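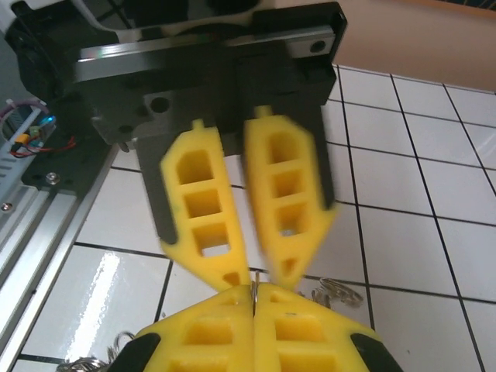
Holtora (software)

Holtora is a control and planning software for robots with two arms. It is developed at Prendalby, and its first author is Bastian Reuter. The software is mainly used for tasks in which both grippers work on the same small object, such as a thin metal ring.

Structure

The software consists of a planner, a perception module and a controller for each arm. The planner does not give complete paths to the arms. It gives short segments, and each segment is checked again when a new picture comes from the wrist camera. Both controllers share one clock. In early versions each arm had its own clock, and this caused errors when the fingertips of the two grippers came close to each other.

Perception

Shiny objects are difficult for the perception module. Keys and keyrings reflect the light, and glossy tiles under them can produce bright streaks which the software takes for an edge. Version 8 introduced a filter for this case. It was tuned on 1,009 recorded grasps.

Tooling

A log viewer, Humard, is delivered together with Holtora. It shows the finger positions of both arms on one time line. Export to the older Weidemann format was removed in version 13.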